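A visit to the Farnik paper mill

Farnik is a mill town two hours up the valley from Posura, and the mill still makes paper. It opens to visitors in June, when the river is high enough to run the old wheel along with the electric motors. I went on the morning tour, which left from the gate at 9:30 and ran until a little after noon.

The bus from Posura stops at the bridge. From there you walk along the canal, past a row of brick houses put up for mill workers, and come in through the yard. Tickets are sold in the former weigh house. Coats and bags go on hooks by the door, and closed shoes are required because the floors in the wet end are slick.

The mill was founded to make wrapping paper for the orchards downriver. Pears and plums were packed in it for the train. When the orchards changed over to plastic trays the mill nearly closed, and for a few years it made only egg cartons. The present owners, a company called Clullier, switched it to heavy cotton paper for printmakers and bookbinders. They also keep one line for gray board, which goes into book covers and archive boxes.

We started in the rag room. Cotton arrives in bales, mostly offcuts from shirt factories, and is sorted by hand at long tables with a blade fixed upright at each place. Buttons and seams come off here. The sorted rags go down a chute to the beaters on the floor below. A beater is an oval tub with a heavy roll at one side, and the rags go around under the roll until they turn to pulp. The oldest one in the building weighs 1,911 pounds without water, according to the plate bolted on its side. It takes most of a working day to finish a batch for the best paper and much less for board.

The beater room is loud. Ear plugs were handed out, and the guide waited until we were on the stairs to answer questions. Someone asked about the smell, which is a little like wet laundry. It comes from the sizing, a gelatin that keeps ink from spreading. The mill buys it dry and cooks it in a copper pan next to the vats.

The vat room is the part most people come for. Two papermakers were working, one dipping the mold and one turning the sheets out onto felts. A stack of felts and wet sheets is called a post, and at Farnik a post is 100 sheets. When it is full, they roll it under the press and everyone in the room stops to help pull the bar. Water ran across the floor and into a drain that leads back to the canal by way of a settling tank.

Visitors can try a small sheet. Mine came out thick on one side. The trick seems to be the shake, a short movement forward and back and then side to side, before the water is gone. The sheets are left to dry and mailed out later for the cost of postage.

Upstairs is the drying loft, with shutters along both walls that are opened or closed according to the weather. Sheets hang over ropes in groups of four or five. The loft holds over 80 ropes, and in a dry week they are all cleared and filled again. The floorboards are waxed so that dust can be wiped off with a cloth.

The last stop was the annex across the yard. A binder who goes by the shop name Hou has the front room and sells notebooks made with Farnik board. I bought one with a blue spine.
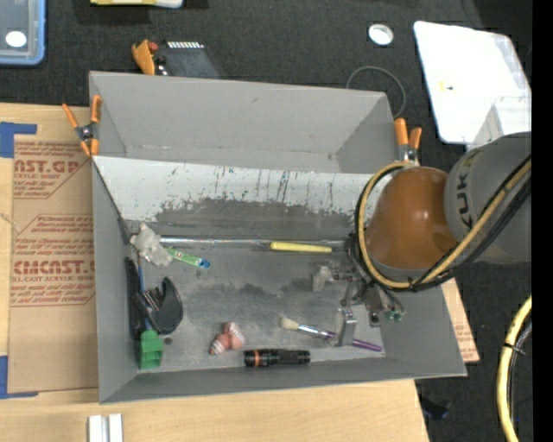 Divided gray bin on a table, with orange-handled clamps.

The tour ended in the shop, where seconds are sold by weight. Seconds are sheets with a drip mark or a torn edge, and most are fine for drawing. The cafe next door serves soup and bread until two. There is no card machine in either place.

Practical notes: the tour costs 21, with no reduction for students. It includes the small sheet. The stairs to the loft are steep and there is no elevator, but the vat room and shop are on the ground floor and have ramps. Photographs are allowed everywhere except the size kitchen. The last bus back to Posura leaves the bridge at 5:40, and the walk from the gate takes ten minutes.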